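Opinion: stop selling us the hand, sell us the sleeve

Walid Daher

I have had the Monar hand kit on loan since July and I keep getting the same question from other shop owners. Is it worth 3249 dollars. My answer - not yet. And not for the reason people expect.

The hand is good. Strong, quiet, easy to bolt on. Setup took me an afternoon, most of it spent hunting for the right hex key. What bugs me is everything around it. The covers. The cables. The manual, which is 18 pages and says almost nothing about cleaning.

Fabric covers on a robot hand sound like a small thing. They aren't, if your work is messy. Cloth soaks stuff up, picks up lint, gets shiny at the knuckles. A spare set from Monar is 378 dollars. For cloth! Mireille Sleiman runs a Givix gripper two doors down, ugly two-jaw thing, and she wipes it with a rag and goes home.

Then there's the demos. Always a block, always a cup. Hard stuff that holds its shape. Give me soft goods, floppy goods, the things people in small shops acutally handle all day. A rubber glove is a better test than any block. Fingers going everywhere, nothing flat to grab. 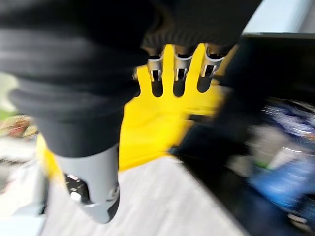
Filed under: Opinion / Shop Automation

Yellow glove, gray fingertips, black ribbed sleeve. More of this please, and less of the cup. If a company wants my money, put the floppy stuff on the front page and let me see the misses too.

Would I buy at a lower price? Knock off 500, throw in washable covers, and teh answer is probably yes. Until then it goes back in the crate.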